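Folding (laundry)

Folding is the last step in doing laundry at home, after washing and drying and before clothes are put away. It is done to save space, to limit creases, and to make items easier to find in a drawer or on a shelf. Clothes that are not folded may be hung, rolled, or kept in a bin.

Methods

Most shirts are folded by turning both sides in toward the middle and then bringing the bottom up to the collar. Pants are laid with one leg on top of the other and folded in halves or thirds. Towels are often folded in thirds along their length so that the edges do not show on the shelf. Fitted sheets are harder because of their elastic corners. The usual method is to tuck the corners into one another, which gives a rough rectangle that can then be folded flat.

Upright folding, also called file folding, makes a small packet that stands on its edge. Drawers filled this way show every item at once. Rolling is common in travel and for T-shirts, but it tends to leave marks on stiff cotton.

Surfaces

A bed or a table is the most common place to fold. A bed gives room for sheets and blankets, while a table is easier on the back. Some households use a folding board, a flat panel with hinged wings that gives each shirt the same width. The Plemcombe board has 2 wings and a fixed center, and is sold mainly to small shops.

Commercial folding

Laundries that handle hotel linen use machines with belts and air jets. The Belhaj plant in Usden folds 500 sheets an hour on one line and 1,000 hand towels on another. Garments with buttons or trim are still finished by hand there.

Care

Knitwear is folded because hanging can stretch the shoulders. Linen creases sharply along a fold and is often refolded on different lines when stored for a long time. Clothes should be fully dry before folding, as trapped damp leads to a musty smell.

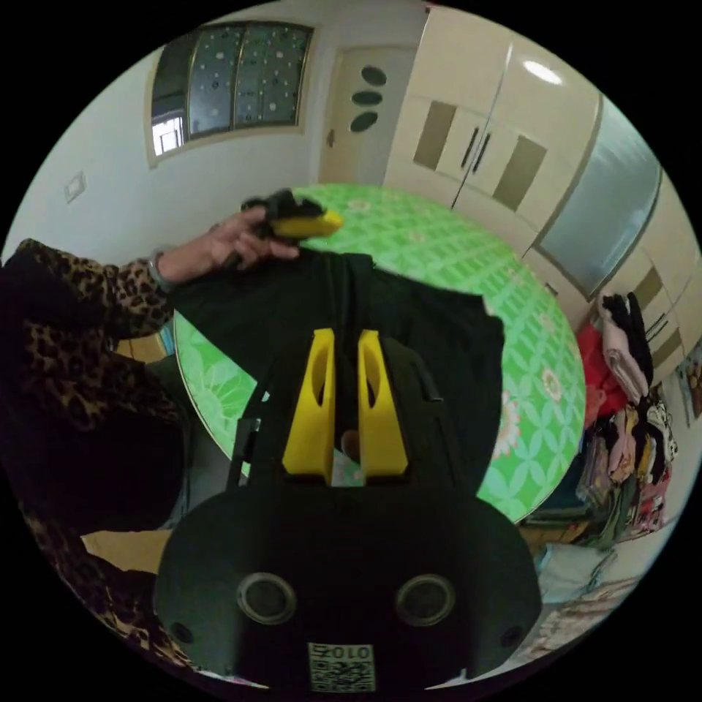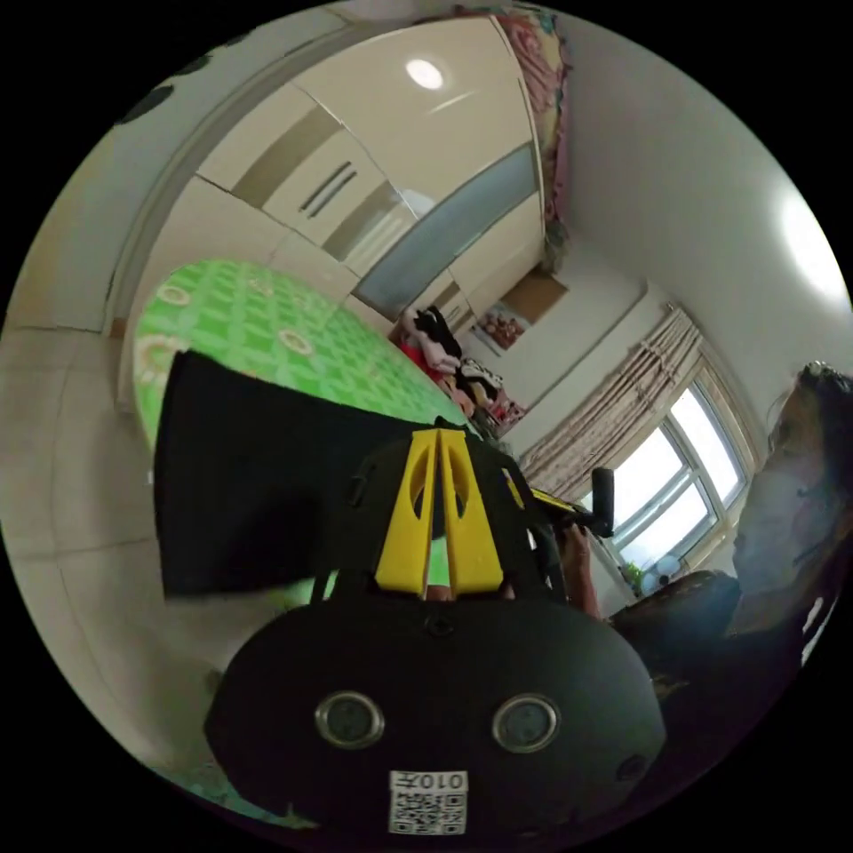
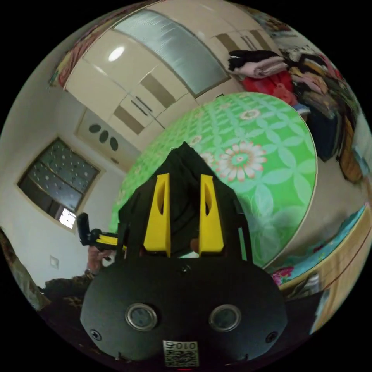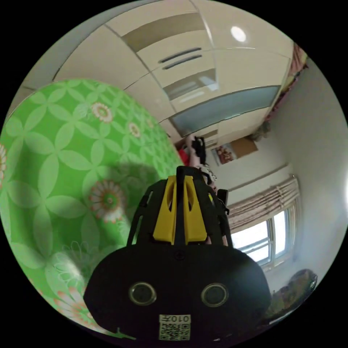

Page maintained by: Department of Household Studies, Bikimwood

Folding is taught in some home economics courses, usually together with ironing and simple mending.

Related articles
Clothesline
Drying rack
Fitted sheet
Ironing
Linen closet
Textile care symbols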